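Learning to Tie: Splitting a Robotic Stitch into Phases
Tanveer Cheema, with Yaroslav Sirko (labelling) and Ihor Karpenko (training runs)
Supervisor: Marion MacKinnon

What we set out to do

Suturing is a lovely problem for a student project because it's long, fiddly and full of thread. Most small policies we tried last term could reach for a needle happily enough and then fell apart at the knot. We wanted to know if labelling each demonstration by phase (pass, pull, wrap, tie, trim) would help a model called Tollo predict what the two arms should do next.

The wrap was the phase we were most excited about. One driver carries loops of thread while the other holds the strand, and the thread takes a different shape every single time. 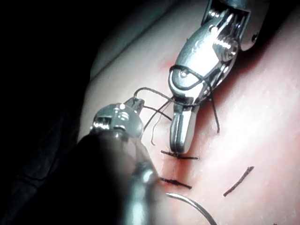
Data and labels

We worked from 157 teleoperated stitches on synthetic skin pads, done mostly in August. Yaroslav and I labelled 3304 short clips between us, using Walwood, the department's annotation program. We disagreed a lot at first! A stitch with the strand through both sides and no knot was our worst argument: is it the end of "pass" or the start of "pull"?

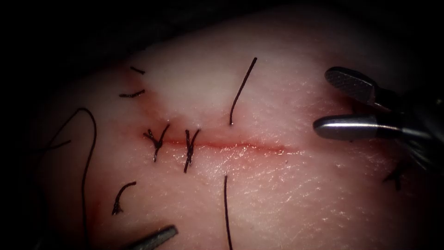 In the end we let the grasper decide. If the jaws were closed on thread the clip went to "pull", otherwise it stayed in "pass", and our agreement got much better after that. Silviu Văduva relabelled 60 clips blind as a check and found two plain typing errors of ours, both fixed.

We gave Tollo the wrist views as well as the fixed view. They're messy — an instrument can cover half the incision — but they sit right at the colour and texture of the pad where the fixed view loses detail.

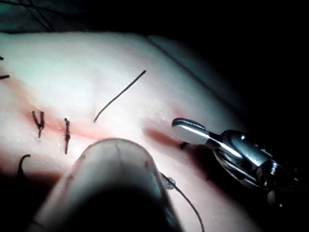 Results

With phase labels, Tollo named the current phase correctly in up to 80 per cent of held-out clips, and the wrap came out best of all. We were thrilled, as we'd expected it to be the worst. "Trim" did poorly. Old cut ends stay on the pad and the model seems to read them as fresh ones.

Needle handling near finished knots is still hard, and it's where I'd like to spend next term.

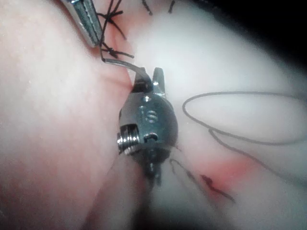 Figure 4. Curved needle held in the jaws near a cluster of tied knots, wrist view.

Next steps

Ihor wants to mask out loose thread before training. I'd like to try a separate label for regrasping the needle, which we lumped in with "pass". Marion has offered us the bench on Saturday mornings, so we'll probably do both.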